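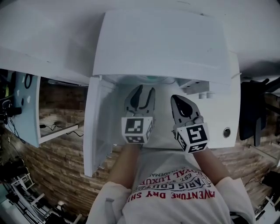
Erick Temba writes that his fingertip pad came off inside the microwave, he didn't notice, and the next person heated soup with it in there. The pad melted to the glass and the kitchen smelled for a week. He wants to know how to keep it from happening again, and whether the oven is still safe.

First, the oven. If the door, the hinges and the latch are straight and the inside walls have no burn marks, a melted pad on the turntable usually means a new turntable and a good cleaning. If there is a scorched spot on the wall, a hole in the cover where the waves come in, or a door that doesn't sit flat, unplug it and don't use it again until a repair person has seen it. Don't take the case off yourself. There are parts in a microwave that hold a dangerous charge after the plug is out.

As for the pad, most of them are held on with glue or a press fit, and both get weak. Hot dishes soften the glue. So does dish soap. Pull on each fingertip with your bare hand before a session and again after. If it turns at all, take it off, clean both sides with rubbing alcohol, let it dry and glue it again. Leave it overnight.

Unplug the oven while you practice. You can open and shut the door, put a cup in, take a cup out and turn the plate with the power off, and the recording is just as good. A start button is easy to hit with the side of a gripper. Dwight Leclerc's shop in Undasholm lost a 1,000-watt oven that way in June. It ran empty through a lunch break.

If the task needs the power on, put a mug of water inside first and leave it there until you pull the plug. Change the water when you change the operator.

Keep metal out of it. Check the screws on your grippers, too. A loose one can drop into the turntable ring, where it is hard to see against the roller track. Run a flashlight around the ring.
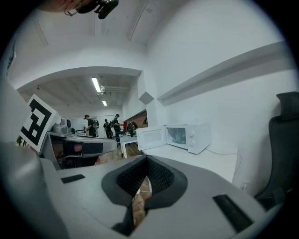

Lornach Home and Shop Tips, No. 98, page 10

Doors and hinges

Open the door all the way before you reach in. A door left halfway gets bumped by the forearm, and a lot of small bumps will bend the hinge over a month. When you close it, push near the latch and let go once it clicks. Grippers don't give you much feel, and people tend to keep pushing.

Check the fit with a strip of paper. Shut the door on it and tug. The paper should drag the same at the top corner and at the bottom corner. If it slides out freely at one of them, stop using the oven.

Cords

Run the power cord along the back of the counter and tape it down. If you wear a camera on your head, clip its wire to the back of your collar and leave enough slack to look over both shoulders. The other trouble is chairs. A caster on a cord will cut through the jacket in time, so push the chair clear before you start.

Markers that drop out

This one came up at Manzano, where recording 632 had to be thrown away with all the others from the same afternoon. The square markers on the grippers had steam on them. The software lost the left hand every time it went near the oven, and in playback the robot arm swung into the door and cracked the window. Wipe the markers with a dry cloth. Replace any with a scratched or lifted corner. Before you play anything back on an arm, watch the path on the screen from start to finish, and look for jumps. Play it the first time at slow speed with a hand on the stop switch and the oven unplugged.

Glare does the same thing as steam. White counters and white walls throw a lot of light back up, and a glossy marker can wash out. Matte paper is better than laminated.

If something is missing

Stop, pull the plug, and leave the door open so the next person doesn't use it. Look under the turntable, in the sleeve of your shirt and in whatever dish you were moving. Tape a note over the buttons if you have to go home before you find it. Erick's pad was under a bowl.

Dwight adds that silicone pads from the Prorkville supplier come in black only, and that he paints a yellow stripe on his so they show up on a dark plate.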